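News > Local > Health

Search this site Enter keyword Go

Grandton medicine take-back moves to two permanent sites

Tuesday, July 3, 2018

Grandton will replace its yearly medicine collection day with permanent drop-off points at two locations, the town said this week. The Zelter pharmacy and the Pace clinic will accept unused and expired prescription drugs during normal opening hours.

The change follows a review of the last collection day, which took in 3900 pounds of material in a single afternoon. Much of that weight was packaging. Under the new rules, residents are asked to bring tablets and capsules in a closed container, with the name and address on the label crossed out – the drug name should stay readable. Liquids are accepted if the cap seals. Needles, inhalers and thermometers are not.
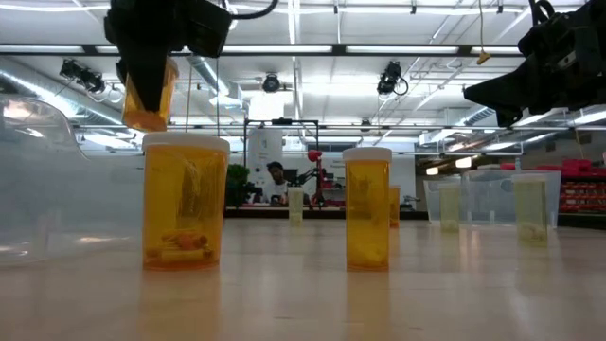
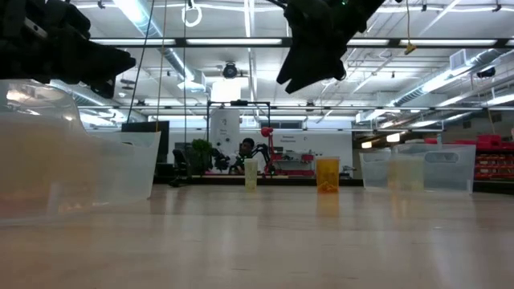
Residents who commented on the draft plan were mostly in favor, though one asked why empty bottles could not be left at the same counter, as the town's curbside program does not take small plastics and they end up in the trash either way. The town replied that the disposal contract covers drugs only and is priced by weight. A separate bin for empties may be considered when the contract comes up for renewal in 12 months.

Neteck, the contractor, will empty the drop-off units once a week and send the contents for incineration. Each unit has two locks, with one key held by the site and the other by the contractor. Material cannot be taken back out after it has been deposited.

Flushing remains discouraged for all drugs except those whose printed instructions call for it. Households on septic systems should not flush any medicine without first asking a pharmacist.

Both sites open for drop-off later in July. There is no charge, and no identification is required.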